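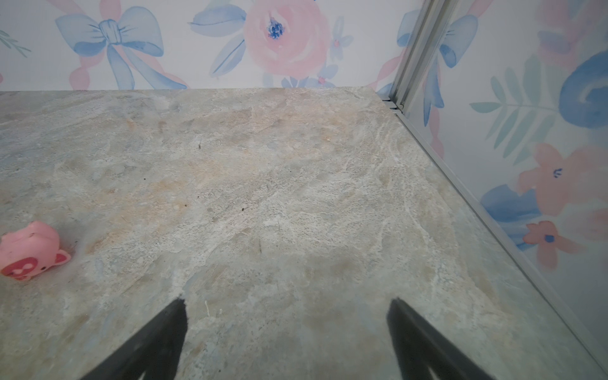 Wrist view only vs. wrist + overhead: our grasp numbers

Landine_lab
Posted November 3, 2019

Finished the comparison I mentioned in the spring. Same policy, same gripper, trained on 1,013 pick episodes. One version gets the wrist camera alone, the other gets wrist plus overhead. We ran 239 test picks on each. The wrist-only version failed 19 more times than the two-camera version.

Most of the extra failures start the same way. The fingers are open over bare surface and the object is at the far left of the wrist view, partly out of it, like the pink toy in the shot at the top. The policy closes on nothing instead of moving left first.

dustari
Reply #1

How much of that is the background? You have marbled stone below and flowered wallpaper on two walls, bows and roses and all. There's pink in the wallpaper and the toy is pink. I'd want a plain gray run before blaming the camera.

Landine_lab
Reply #2

Background changes between sessions, and both versions saw the same ones. 644 of the training episodes used patterned walls. I don't think it explains a gap between the two.

dustari
Reply #3

It could. The overhead camera sees mostly floor, so it gets less of the wallpaper. Same sessions doesn't mean same amount of clutter in the input.

millard_k
Reply #4

Agree with dustari on that one. Also, did you give the wrist-only policy any history? With a single frame it can't know the toy was in full view a second ago. We added a short history in April and the closing-on-nothing problem got a lot smaller — didn't go away, though.

Landine_lab
Reply #5

Single frame, both versions. Fair point about the overhead view. I can mask the walls in the wrist images and retest without collecting anything new.

hồ_grips
Reply #6

Masking at test time only will hurt you. Retrain with the mask or the result won't mean much.

Landine_lab
Reply #7

Will retrain. History run goes after that, on the same 239 start positions.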